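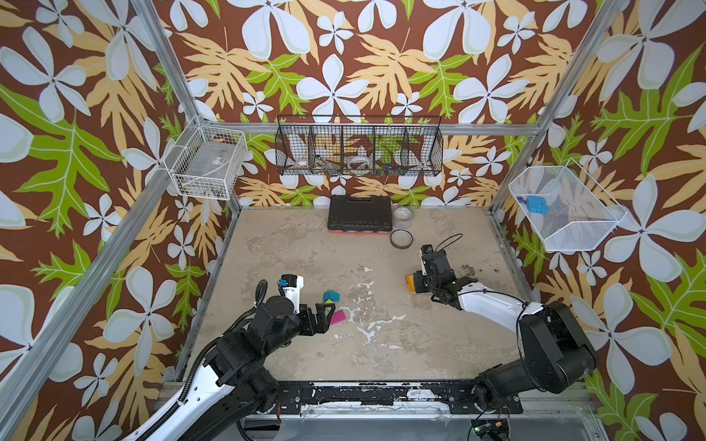
Pattern Archivist (part time, fixed term)
Ekirex Wallcoverings, Voltbridge site
Reference: 23/PA

Ekirex holds printed wallpapers, hand-painted designs and production records from the former Womonine works. The collection was transferred to Voltbridge in January and has not been catalogued. We are looking for an archivist to list it, assess its condition and prepare the first part for digitisation.

The post is for 23 hours a week over 2 years. It reports to Shengli Xiong, Head of Collections.

Scope of work

The first stage covers 600 rolls and sample lengths, mostly floral and foliage patterns for domestic use. For each item the postholder will:

- assign a catalogue number and shelf location
- record the pattern name, colourway, repeat length, width and printing method
- match the item to the works ledgers where an entry survives
- note tears, foxing, adhesive residue and fading
- decide whether the item may be unrolled for imaging or must first go to the conservator

The second stage covers the ledgers themselves and the Luo drawings, a set of original designs on paper. Some of the drawings are mounted on acidic board. Remounting is contracted out, but the postholder will write the specification and check returned work against it.

Colour names in the ledgers are inconsistent. The same ground may be entered as chocolate, tobacco or dark drab depending on the clerk. A controlled list of terms is in draft and the postholder will complete it.

Essential

- A recognised qualification in archives, or four years' work in a museum, library or business archive
- Experience of cataloguing to a written standard
- Safe handling of large paper items
- Accurate data entry

Desirable

- Knowledge of block, surface and screen printing
- Ability to read nineteenth-century handwriting
- Experience of supervising placement students

Conditions

The store is kept cool all year and warm clothing is advised. Rolls are moved by trolley, with some lifting. Working days can be agreed with the line manager - the store is open on weekdays only. Travel expenses are paid for candidates called to interview.

How to apply

Send a CV and a covering letter of no more than 2 pages to the Collections Office at Voltbridge, quoting the reference. The letter should address each essential requirement in order. Applications must arrive by 4/14/18. Shortlisted candidates will be asked to catalogue 4 sample items as part of the interview.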